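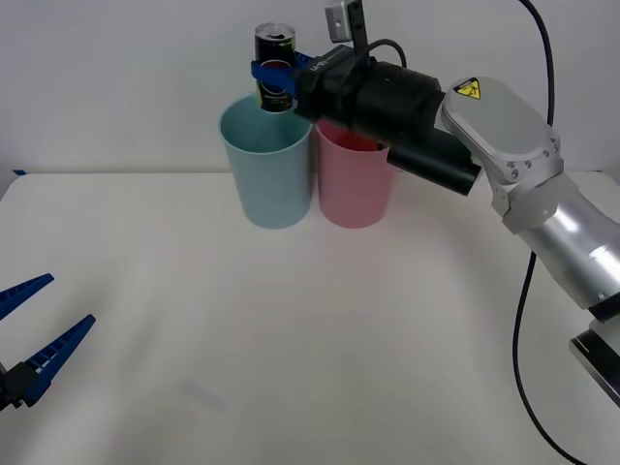
Data cards / Biography

Brisier Officer Register, release 7

Summary
The register holds short biographical records for army and militia officers of the nineteenth century, taken from printed service lists and obituary notices in the Cirnach collection. Each record covers one person. The release has 2937 records. The source cards came to 3086 before duplicates were merged.

Files
officers.csv: one row per person
postings.csv: one row per appointment, joined on officer_id
sources.csv: volume and page for every statement in the other two files
changes.txt: edits made after the previous release

Main fields in officers.csv
officer_id: stable across releases; retired values are not reused
surname, given_names: spelling as in the earliest source
name_variants: separated by semicolons
birth_date, death_date: ISO format; unknown parts are left out, so a year may stand alone
date_quality: exact, inferred or disputed
highest_rank: original wording, untranslated
side: allegiance at the date of the source, blank if the source is silent
office_held: civil office, if any

Known problems
Officers who changed sides carry a single value in the side column. Use postings.csv to follow them over time.
Baptism dates were entered as birth dates in the oldest cards. Most have been marked inferred, but the check was not finished for surnames from R to Z.
Militia ranks are under-reported. The printed lists often stop at captain.
Fathers and sons with the same name may still be merged. Please report any career longer than sixty years.

Linking
The column yupanqui_id points to the matching person in Yupanqui, where one exists. Links were made by hand by Glenys Meredith and checked by Tomos Prosser. A blank means no match was found at the time.

Loading
Files are UTF-8, comma separated, with a header row. Movport users should turn off date conversion on import, or years standing alone will be changed to 1 January. Old scripts that stop reading at 3000 lines will cut off postings.csv.

Maintenance
Nerys Wynne edits the records. Ffion James handles the source references. Corrections need an officer_id and a page citation. The next release is planned for January.

Last edited 6th December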